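Tiltwood Supported Housing: Bedding and Linen Replacement
Progress report to the Pirnico Fund
March 16, 2023
Prepared by Judit Vincze

Summary

The grant covers replacement of mattresses, protectors and bed linen in the Tiltwood residence, and a change of laundry contractor. Mattress replacement is complete. Linen replacement is on schedule. The laundry contract started later than planned.

Work completed

All 132 mattresses were delivered in December and fitted by floor. Old mattresses went to a licensed recycler; transfer notes are held by Attila Lakatos. Of the linen order, 709 items have been received and entered in the stock register. Duvet covers in the larger size are still outstanding, and the supplier has been asked for a firm date.

Each room is checked against the room sheet after fitting. The check covers the bed base, mattress label, protector fit and condition of the headboard fixings. Faults are entered the same day. 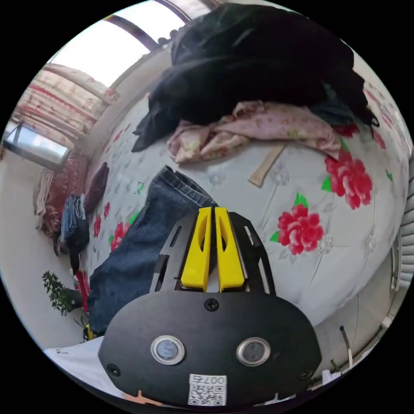

Laundry contract

Wonine took over collections 19 days after the date in the original plan. The delay came from a dispute over bag tagging, now settled in writing. Collections run twice a week. Zsolt Pálfi reviews the return slips and reports shortages monthly.

Budget

Spending on mattresses was within the approved line. Linen prices rose by 20 percent between quote and order. We request approval to move the unspent disposal allowance to the linen line. Réka Győri will send the revised table separately.

Next period

Receive remaining duvet covers. Complete room checks on the top floor. Issue spare protectors to the night desk.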